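Section 3. Cleaning the framed prints

1. Lay the frames flat on the floor panel, print side up. Wipe with the blue cloth.
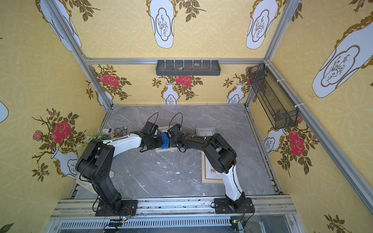 2. Start at one corner and follow the border. Caution – do not spray the print directly.
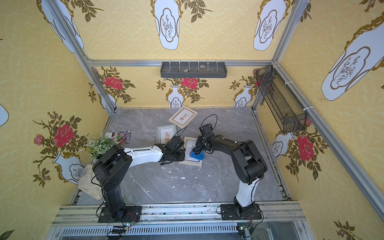 Page last changed: 2023-03-14

3. Do the middle last, with light pressure.

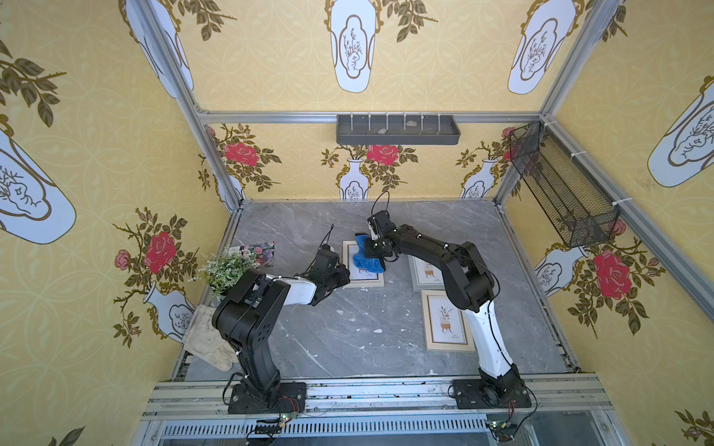
Note: the artificial plant and the floral card may stay at the left side. Dust them separately.

4. Put the cloth in the black basket with the gray lining. It can be bunched, folding is not necessary.

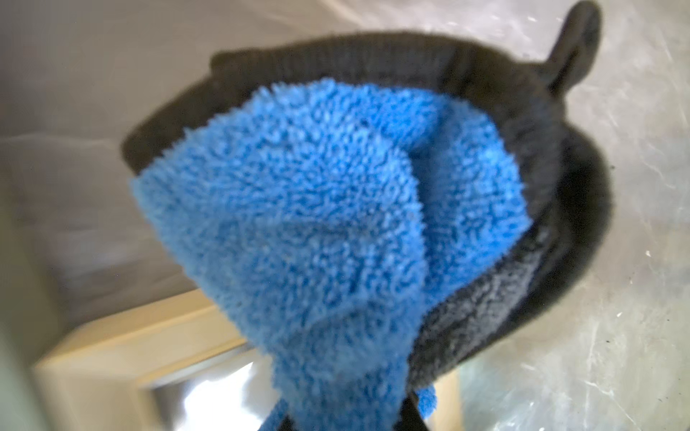
Brunport, July

Spare cloths are ordered from Totside, part 3080.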